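February
by Rosine Besnard

THE SHORT CUP

The machine came back to the Cokthorpe workshop for the second time with the same sentence on the fault card. The card had a box for symptoms, a box for frequency and a box for anything the customer had already tried. Solange Barbier had written across all of them: The coffee is not the same.

Zuzanna Śliwiński entered it in the system as a taste complaint. Vorka had a code for taste complaints, and the code allowed a descale, a new inlet seal and a test of temperature and volume. It didn't allow a telephone call. She had done the descale and the seal in the first round and saw no point in doing either again, but the code would not close without them, so she did them.

The results were in order. The pump reached pressure in the normal time. The heater cut out where it should. The volume on the short setting was inside the tolerance on every run, and the capsule was pierced cleanly, top and bottom. She took off the shell and checked the hoses for kinks, put the shell back, and wiped it. She wrote No fault found and the job number, 394, and the machine went onto the outgoing shelf.

Yannick Rey, who had the next bench, read the card while he waited for his kettle.

"Water," he said.

"It's been descaled twice."

"Her water. Where is she?"

"Pleltness."

"Chalk," said Yannick, and went back to a steam wand he had been failing to unblock since the morning.

Zuzanna looked up the hardness for Pleltness. It was high, but the town had presumably always stood on the same chalk. The service history ran back years without a complaint of any kind. Then there was a gap, then the first card, then the second. A change in taste with no change in the water wanted a change somewhere else. She added a line to her notes to that effect and let the machine go.

It was returned for a third time before the month was out. The card now read: Thank you for the new seal. It is still not the same.

Third returns went to Attila Győri, who ran the workshop and who was permitted to authorise a replacement. He stood at the bench with the form already half filled in.

"Give her a new one," he said. "It's cheaper than the post."

"A new one will do the same thing."

"Which is what?"

"Work."

He considered this. He was a fair man and he disliked replacing things that worked. He put the form under the edge of her parts drawer and said she could have until the end of the next day, and that if she was going to ring the customer she should do it from the office, where calls weren't timed.

Mrs Barbier answered quickly. She had a low, careful voice and she had evidently been expecting a decision, because she began by saying that she did not want a new machine.

"I'd like to know how you make the coffee," said Zuzanna.

"I press the button."

"Before that."

"I put in the capsule. I close the lever. I press the button."

"How long after you switch on?"

"When the light stops."

This was the procedure in the booklet. Zuzanna wrote it down as steps. She asked which cup, and what it was made of, and how thick, and where it was kept. The cup was china, kept in the cupboard over the sink. She asked whether the kitchen was cold. It was, in the mornings. She asked whether any of this had altered since the coffee was last right, and Mrs Barbier said no, nothing in the kitchen had been altered, it was all where it had been.

"All of it where it had been," Zuzanna repeated, writing. "Could you tell me what's there?"

There was some movement at the other end, as though the telephone were being carried. Mrs Barbier described the table. The space for the machine was at the middle, towards the far side, with the spout to the left. Left of the spout was a tray, blue or green depending on the person asked, which sat a little crooked. In front of the tray there was a glass.

"What's the glass for?"

"It's just the glass."

"Do you drink water with the coffee?"

"No," said Mrs Barbier. "No, I don't care for it. It's always been there. I wash it on the days I wash everything."

Zuzanna asked who had made the coffee before.

The line was quiet for long enough that she checked the display.

"My husband," said Mrs Barbier. "He brought it up. I was never down before ten."

Zuzanna said she was sorry, and Mrs Barbier said thank you, in the tone of someone initialling a page. Then she said that the coffee was from the same supplier, in the same box. She had been careful about that. She had finished the old box before she opened the new one, and the old box had not been right either.

"Did he ever mention doing anything else? Running it empty, or leaving the lever up?"

"He wouldn't have mentioned it. He didn't discuss the machine."

"Did you hear it from upstairs?"

"Of course. It makes a terrible noise."

"How many times?"

Another pause. When Mrs Barbier spoke again she had slowed down, and Zuzanna understood that she was lying in bed in some earlier winter, listening.

"It went, and it stopped," she said. "Then there was the tap of the spoon. Then it went again. I thought the first one was his."

"Did he drink coffee?"

"He drank tea," said Mrs Barbier.

Zuzanna wrote: Blank cycle before brewing. Water to glass. She underlined glass. She explained, because the explanation was short, that the first water out of a small machine gives up much of its heat to the metal between the heater and the cup, and that a run with no capsule warms the metal so the second run keeps its heat. The hot water could then be tipped from the glass into the cup to warm that too. It was an old habit. Some technicians recommended it and the booklet left it out.

"Into the cup," said Mrs Barbier.

"Yes. And then you throw it away."

"He had such a pile of tea towels," said Mrs Barbier, and did not say what she meant by this.

The afternoon was spent getting figures, since Attila would want figures. The workshop benches were steel and too low, so Zuzanna took the machine to the large wooden table in the next room and laid things out according to her notes from the call. She had a chrome-spouted machine, a tray from the staff kitchen and a glass. The tray was closer to blue than she had pictured it. She set it crooked. 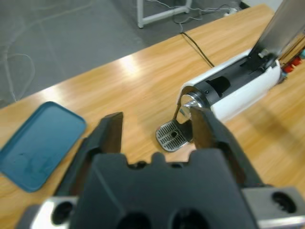
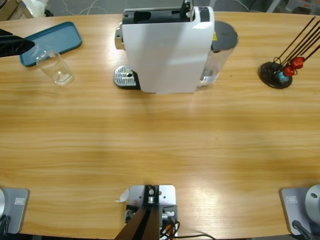 She filled the tank and began with the customer's procedure. Switch on, wait for the light, capsule in, lever down, button. She took the temperature in a china cup borrowed from the office and let the machine cool fully before repeating it. Then she ran the other procedure: one blank cycle into the glass, the glass emptied into the cup, the cup emptied into the sink and dried, and then the coffee. The first set of readings came out low and the second came out higher, and the two sets did not overlap. On the short setting the difference was greatest, there being so little coffee to hold any heat of its own.

Yannick came through to see where she was and was given one of each without being told which.

"This one," he said.

"Why?"

"I don't know. The other one's thin." He drank the rest of both. "Is it the chalk?"

"No."

"It's usually the chalk," he said.

She wrote up the job at the bench. The system offered her the list of causes and she went down it twice. Customer misuse was wrong. Environmental was wrong. No fault found was correct and had been correct on both previous occasions, and she disliked it more each time. In the end she chose Procedure, which she had not known was available, and which opened a box limited to 97 characters. She wrote: Run once empty into the glass. Warm the cup with it. Discard. Dry the cup. Then brew as usual.

Attila read it on his screen and came out.

"That's not a repair."

"No."

"Do we charge for it?"

She said she didn't think so. He looked at the machine, which she had packed by then with the drip tray wrapped separately, and he took the replacement form from under the edge of the drawer and put it through the shredder himself, as the shredder was his.

The instruction would print on the delivery note in the same small type as the address. Zuzanna copied it out by hand on the back of a fault card in case it was missed, and put the card in the capsule compartment, where it would have to be taken out before anything else could be done. She thought about adding a line on the subject of the tea towels and couldn't see how to phrase it. The courier came for Pleltness at four. She signed the sheet, took the china cup back to the office, and started on a grinder that was reported to be making the wrong sort of noise.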